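Against the Catch-All

Every January the same advice comes around again, and every January I read it with my arms folded. Buy a bin. Buy a tray, a basket, a caddy, a set of three nesting boxes in oatmeal. Put the bin where the mess is, and the mess will go into the bin, and you'll have a calm home by the weekend.

I've had bins for most of my adult life and I would like to see the calm home.

What set me off this year was a small booklet from Sallar, which came through the mail slot with the pizza menus. It was called something like "Surfaces That Breathe." The idea was that a coffee table should hold one container and nothing else, and that everything a family drops on that table over a day should be "gathered in" at night. There was a photograph of a table with a bowl on it. In the bowl were two lemons. I have never met anyone who stores lemons in the living room, and I don't believe the people at Sallar do either.

My objection to the catch-all is simple. It doesn't sort anything. It takes six things that have no business together, a battery, a hair tie, a screw from something, a coupon, and lets you stop looking at them. That may be worth a few dollars to you. But it gets sold as organizing, and organizing is when you can find the screw.

My friend Morenike Osagie disagrees with me on this and has for years. Her argument is that people are tired. A bin asks for one motion at the end of the day, and one motion is what most of us have left. She says a system you keep up badly beats a system you drop after a week. I've heard this so many times that I could give the speech for her. My trouble with it is that I've been in her hallway when she's late and the car key is in the bin, under the mail, under the gloves, and I can report that the one motion she saved at night got paid back in the morning with a good deal of swearing.

Then there's the size problem. A small bin overflows, so you buy a bigger one, and a bigger one is a drawer without a front. Ibrahim Akpan, who used to live below me, went up a size every time he moved. The last one I saw could have held a Thanksgiving turkey. He'd stopped digging through it and was buying new tape when he wanted tape.

And watch what happens with the things people use every day. They don't go in the bin at all. The remote stays on the table. So does the pen, the little ball, the round thing that might be a lid or a cup. The bin sits there with one odd little item at the bottom and all the living goes on next to it.

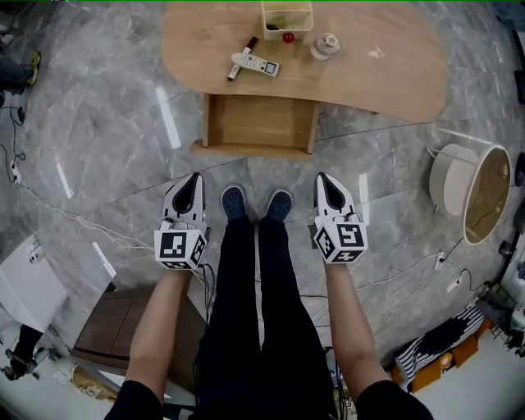

I don't think that's laziness. People leave the remote out for the plain reason that they're going to pick it up again in an hour, and they want it where their hand goes. The tidy-table crowd treats this as a moral slip. I'd call it good sense. If you use a thing eight times a day, the table is its place, and putting it away at night is a chore you've made up for yourself.

The furniture doesn't help. Designers have been in love with the open base for a while now: you lift the top off the floor on some kind of box or frame and leave the middle empty, so the room "reads lighter." Fine. But an open base is a shelf, whatever the catalog calls it, and a shelf at shin height fills up with magazines and a single slipper. Dalsgaard makes a table of this kind that I came very close to buying. I stood in the store and tried to picture it in my place after a month, and I walked out.

Curved tops are another sore point with me. I like how they look. They save your shins. But nearly every storage box on the market is a rectangle, and a rectangle on a rounded table always looks as if it's been set down by somebody on the way to somewhere else. You can't push it into a corner when there isn't one. So it drifts toward the middle, and there goes the part of the table you wanted for your plate.

And if we're going to be strict about surfaces, I'd like someone to be strict about floors. I've yet to read a tidying book with a decent chapter on cords. You can gather in every lemon in the house, and there will still be a power strip on the floor with its tail running off under a chair. It's uglier than a remote and you can trip on it. But there's nothing charming to sell you for it, so the books step right over.

I did try. I'm not a person who complains about a thing without trying it. Last month I bought the Illoter bin, the medium, and gave it 30 days on my own table under the rules in the booklet. Everything in at night. For the first week it was pleasant. I came out in the morning to a bare table and felt like a guest in a nicer apartment. By the second week I was leaving the bin's contents where they were and reaching in for what I needed, which means I had turned my table into a table with walls. On the last day I tipped it out. There were 2 pens that didn't write, a receipt for 886 cents' worth of stamps and gum (I did the sum in cents because I was in a mood), and the reading glasses I had already replaced.

Gregor Lamont, who edits me and has a weakness for storage, asked whether I might have bought the wrong bin. He thinks dividers are the answer. Perhaps. A bin with dividers is at least honest about the fact that pens and glasses are different things. I notice, though, that the answer to a bin is always another bin.

What I do now is dull. The remote lives on the table. One pen lives on the table, and I test it now and then. Anything I haven't touched since the last time I wiped the surface has to go to a real place, with its own kind, or out with the trash. It takes longer than one motion. Some nights I skip it and the table looks terrible until Saturday.

The Illoter is under the sink with sponges in it. Only sponges. It's very good at that.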